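2024-08-30
Worktop bench, Brirden unit

Picked up the sealer trials again after leaving them since January. The question is still whether the Meireles penetrating sealer does any better on dark marble than the Aruro one we have been using up to now. Both are solvent based. Same stone for both, all offcuts from the one slab, honed on the back and polished on the face.

Cut the offcuts down to coupons first thing. Weighed each one after a night in the oven at low heat. Coupon 4 came out at 448 g, which is heavier than the rest, so I checked it again and got the same. It has a thick patch of pale vein down one side. Left it in the set but marked it on the sheet.
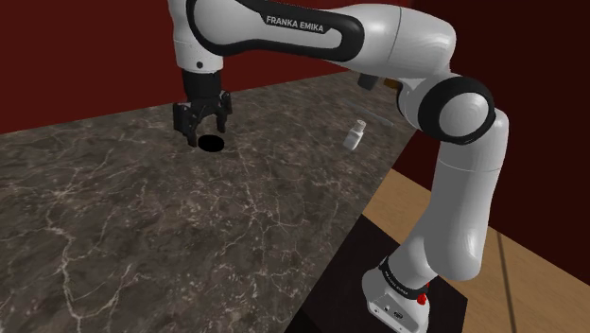
Applied Aruro to the first batch with a lint-free cloth, ten minutes' dwell, wiped off, second coat after an hour. Meireles tin says five minutes and a single coat. Followed the tin. I would like to run it with two coats as well so the comparison is fair, but there is only 281 ml left and I don't want to open the new one until the invoice is sorted out.

Stain spots: olive oil, black coffee, red wine, lemon juice. One drop of each, covered with a watch glass. The lemon will etch whatever we put on, sealer doesn't stop acid, but customers always ask and it is useful to have a coupon to show them.

Drilled the tap hole sample with the Drillico core bit while waiting. Started at an angle, brought it upright once it had bitten, plenty of water. Small chip on the underside where it broke through. Next time clamp a scrap of stone under it. The cut edge needs sealing too and I have been forgetting to put that in the fitting notes.
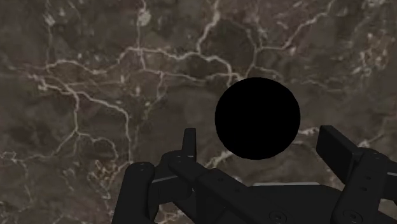 First wipe-off at 126 minutes, later than planned as the delivery turned up. Coffee lifted clean from both. Oil has left a shadow on the Aruro coupons, strongest where the vein runs through the spot. Meireles has a fainter mark, though I would not call it on one go. Wine much the same on each.

To do: photograph the oil spots under the side lamp, reweigh the lot on Monday, ask the supplier if the resin fill in the slab affects uptake. Bench drain is slow again, needs the trap emptying.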